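Let the Fingers Get a Little Shabby

An opinion, offered with affection for everyone who has ever reached for the spare pads 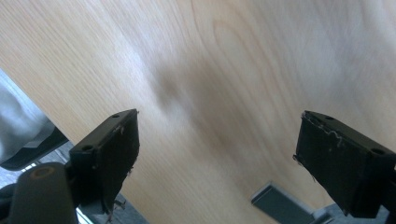 What the worn pads taught us

I've spent a good part of this year on the Tomoana project, which collects demonstrations with a hand-held gripper and trains a policy from what the wrist camera sees. We work mostly with panels and boards, pale ones with lots of grain, and I have grown fonder of wood veneer than I ever expected to be. I have also come around to an opinion that gets me gentle teasing at lunch, so let me lay it out properly.

I think we are far too tidy about our grippers. The usual habit (it was mine too, for years) is to swap the finger pads the moment they look tired, pick off every wisp of lint, and record the whole dataset with hardware that looks like it came out of the bag that morning. It feels like good science, and I understand the pull of it. But the fingers are in nearly every image the policy will ever learn from, and a policy raised on spotless fingers has never met a frayed corner.

In April we trained two policies on the task of closing on a panel edge and lifting it. Each got 400 demonstrations. One set was recorded with fresh pads all the way through, the other with pads we simply left alone, scuffs and fuzz and all. With new pads on the robot, both policies lifted the panel in 98 percent of trials, and I'll admit I was a little disappointed - I'd wanted a fight. Then we put on a worn pair, and the clean-trained policy began to hesitate in front of the board, hovering with the fingers open. The other one carried on as before.

Where I might be wrong

My friends at Bedex make a fair objection. Worn pads grip differently, they say, so what I'm calling a visual effect may be partly friction. They could be right! We only tested 6 pairs of pads, and I'd love to see somebody separate the two with more patience than I have. The Simadix toolkit can paint scuffs onto images after the fact, and that would be a nice place to start, though I suspect lint is harder to fake than it sounds.

I'm also not asking anybody to record with a finger that is falling apart. Loose pads shift, and a shifted pad spoils the calibration, and then you have a very different sort of afternoon. On Misell, our next project, we plan to keep each pair on for 7 sessions, checking the screws as we go, and write the pad age down beside every demonstration. It costs one extra column in the log, and I wish we'd been keeping it from the start.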